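Teleoperation notes: household tidy-up set, November

The Cabanatuan site has finished its first block of footwear demonstrations for the Skimley tidy-up set. The task is to pick up shoes left on the floor and place them on the rack by the wall. Noel Policarpio and Charito Lagman drove the arm by remote control. Azlan Hartono reviewed the recordings.

The block contains 43 accepted episodes out of 51 recorded. Of the 8 rejected, most were dropped for operator pauses. A pause of more than 3 seconds with the gripper close to the object teaches the policy to hover there, and trimming it out afterwards leaves a jump in the joint record. Operators who lose their line should back the arm away, end the episode and start again.

Changes to the procedure

Start positions are now drawn from a printed sheet. In the first sessions the operators put the shoes down themselves and, without meaning to, favoured layouts they found easy to grasp. The sheet gives a position and a heading for each shoe, and includes layouts where the pair lies close together.

Approach speed is capped at 40 per cent of the arm's limit once the gripper is over the pair. The cap is set in the Kaltix console under the operator profile and has to be reapplied after a restart. Mark Anthony Magbanua has asked for it to be made the default.

One shoe is grasped at a time. Picking up both together works now and then under remote control, but the failures are hard to label and the second shoe usually lands off the rack.

Grasping slides

Slides gave more trouble than closed shoes. The strap is the obvious place to grip, but it flexes, and the sole swings once it leaves the floor. Gripping across the sole at the heel is steadier, though it needs one finger to get down beside the edge without pushing the shoe along the boards. Charito's method is to bring the gripper in low from the side, stop above the gap between the two slides, choose the one to lift, and only then rotate the wrist.

The head camera is of limited use at that point. With the gripper over the pale blue pair, its plates hide part of each sandal, including the heel end of the farther one. Operators should fix the heel position in mind before the arm crosses it and avoid correcting by guesswork afterwards. 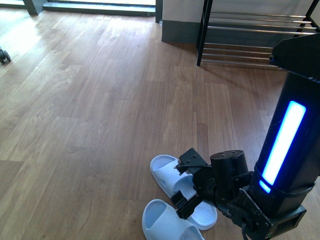

Next block

The next block moves to soft goods, starting with hand towels. Kristine Talavera is preparing the layout sheets and will circulate them before the operators are rostered. The footwear recordings are in the Trukum archive with Azlan's review notes attached to each episode. Labelling queries go to Azlan, and console faults to Mark Anthony.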